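**Lennox Building Tenants' Board > Facilities > Indoor planting: proposed change to watering schedule**

**c.etim_facilities** wrote:

Tenants are advised that the plant maintenance agreement with Addale is due for renewal in July. The present agreement covers 174 plants on all floors and provides for one visit every two weeks. Addale has proposed a weekly visit at a higher fee. Comments are requested before a reply is sent.

Chidubem Etim
Facilities Office

---

**mtakagi_floor2** wrote:

The second floor does not support weekly watering. Our losses last year were caused by too much water. Four of the plants removed had rotted at the root, and the outer pots held standing water when they were lifted. A moisture check before each watering would cost less and would address the fault directly.

The large-leaved plants in white floor planters should be assessed separately from the desk plants.
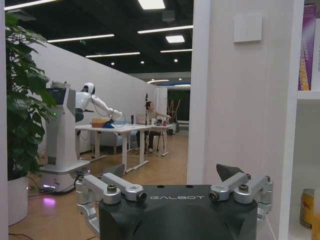
*Floor planter, white, with broad-leaved plant.*

A planter of this type should not be put on the same schedule as a six-inch pot on a windowsill. I ask that the new agreement list the two groups on separate lines.

Mitsuko Takagi

---

**flalside_accounts** wrote:

> Our losses last year were caused by too much water.

This was not the experience on the north side. Our ferns dried out between visits during the heating season, and staff were watering them from the kitchen tap without any record being kept. Flalside would accept the weekly visit from November through March.

---

**mtakagi_floor2** wrote:

Unrecorded watering by staff is a separate matter and should stop regardless of the schedule chosen. A seasonal arrangement would be acceptable to us if the moisture check is written into it.

---

**zeritz_reception** wrote:

Zeritz does not agree that staff should be barred from watering. Several of the pots at our desk are personal property and are not covered by the agreement. Please confirm that any rule applies to contract plants only.

---

**c.etim_facilities** wrote:

Confirmed. Personal plants are outside the agreement and will remain so.

Addale will be asked to quote for weekly visits in the heating season and visits every two weeks otherwise, with a moisture check at each visit and floor planters listed separately. The current terms require 30 days' notice of any change. The quote will be posted in this thread when received.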